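Machines still slow at clearing up, Fundine trial finds

A homewares retailer that spent the spring testing whether machines could take over the tidying jobs in its stores says they are not ready for the shop floor, though some of the simpler work is getting close.

Fundine, which sells kitchen and storage goods, ran the trial with Jemeo, a small automation company. Two machines with arms were set to work after closing time in the Forsberg branch. They were given 76 chores drawn up from the store's own closing list. These included putting cups back on shelves, folding dish towels, sorting items into baskets and wiping down display tables.

The company said the machines finished 68 of the chores at least once. Doing them reliably was another matter. Across 2,255 attempts, results changed a great deal depending on how the goods had been left. A stack of plates placed squarely on a shelf was usually handled without trouble. The same plates pushed to the back, or leaning against a bowl, often led to a stop and a call for help.

Speed was the other problem. A worker on the closing shift can clear and reset a display table in a few minutes. The machines took most of an hour over the same table, and a member of staff had to stay in the building while they worked. 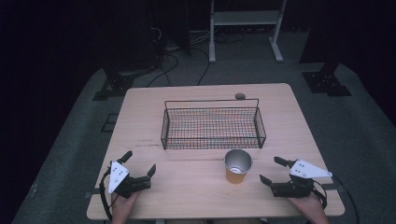
Jemeo says much of its effort now goes into the small jobs that people do without thinking, such as picking up a stray item and putting it where it belongs. These are learned from people who do the task by hand, over and over, with the same kind of jaws that the machine will use. A paper cup and a wire basket on a plain table are enough for a practice task, and even that has its difficulties. A grip that is too tight will crush the cup, and one that is too loose will let it slip. The shiny lining inside the cup also catches the light, and bright reflections are a known nuisance for machines that depend on cameras to find the rim. The company said it recorded 576 practice runs of cup and basket tasks before the store trial began, and it wants many more before the next one.

Soft goods gave the worst results. Towels and napkins were folded correctly in fewer than half of the attempts, and fitted sheets were dropped from the list after the first week. Staff at the branch also reported that the machines would sometimes put an item away neatly in the wrong place, which took longer to find and fix than if it had been left out.

Wiping went better. Flat tables with nothing on them were cleaned to the store's normal standard, and Fundine said it may keep a machine on that job through the fall. Emptying small bins was also rated as good enough for use, as long as the bins were not overfull.

Fundine said no jobs were cut during the trial and that closing shifts at Forsberg were staffed as usual. Workers were paid for the extra time spent watching the machines.

Home use looks further off. Jemeo had hoped to show a household version, called Guvska, this year, with a list of kitchen and laundry chores it could do without help. That has been put back. The company said a home is harder than a store – rooms are smaller, every kitchen is laid out differently and there are often children or pets underfoot. It gave no new date and no price.

A second trial is due to start in July at the same branch. The list will be shorter, with cups, baskets and table wiping kept on and most of the folding left out. Fundine said it will also try running the machines on Sunday mornings, before the doors open, to see whether daylight from the front windows makes things better or worse.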